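Orley lab visit, 12th August. Quick notes before the train — sorry for typos.

Senga Munro showed us the drawer task, all in simulation. Green, yellow, red, and the policy gets told which one to open. Trained on 164 demos, then 38 more where teh start pose is shifted.
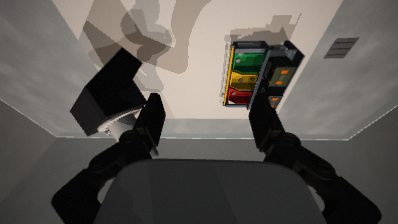
Shifted ones matter most, says Senga. Without them it drifted after almost 7 steps. Real arm next, June maybe. Good coffee, cold room. Must ask Bogumił for the slides.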